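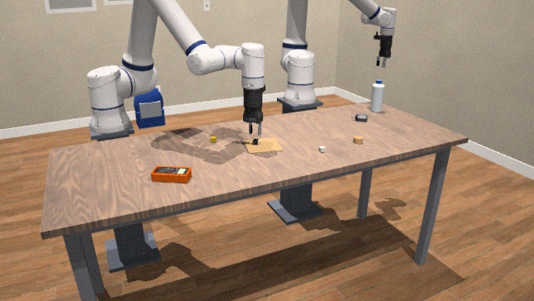 *Issue 12*

## Robotics club: two arms, one table

The Enaten robotics club has moved its two-arm project into simulation for the fall term. Members have built a virtual workroom with a pair of white arms mounted along one side of a long table, each with a black two-finger gripper. Everything is tested there first. Time on the real arms at the Younis building is limited to one afternoon a week, and last year too much of it went to fixing mistakes that could have been caught on a laptop.

The task this term is sorting. A program gets a tabletop with mixed items on it and has to move the small ones onto a flat tan square without disturbing the rest. The current layout has small cubes, a white die, an orange multimeter and a tall bottle with a blue cap. The multimeter and the bottle are there as obstacles and are not supposed to be touched. The die has given the most trouble. It is small, and a grip that is slightly off center tips it over.

Since the start of term the club has logged 211 full runs. In 167 of them the program finished without hitting an obstacle. Most of the others failed when both arms reached for the middle of the table together. The planning group has written a simple rule for this — one arm waits outside a shared zone until the other has left it. The rule makes each run slower, and there is still some disagreement about whether the zone needs to be as large as it is.

Shadows are the other job under way. The camera group found that its detector sometimes took a dark patch on the wood for an object. They are now moving the lights between runs and retraining on the results. The new training set has 1844 rendered pictures and is on the club drive in the folder named Lodatness, which is also the name of the code project. Please do not rename the folder, as the scripts look for it.

The club plans to enter the Ondcombe student meet in March. Teams there may use one arm or two, and the table layout is not given out until the morning of the event. A decision on whether to enter one team or two will be made before winter break.

New members are welcome at any point in the term. Some Python helps, but the first two sessions cover the basics, and there is plenty to do in modeling objects and checking run logs. Bring a laptop if you have one. The simulator is already set up on the lab machines.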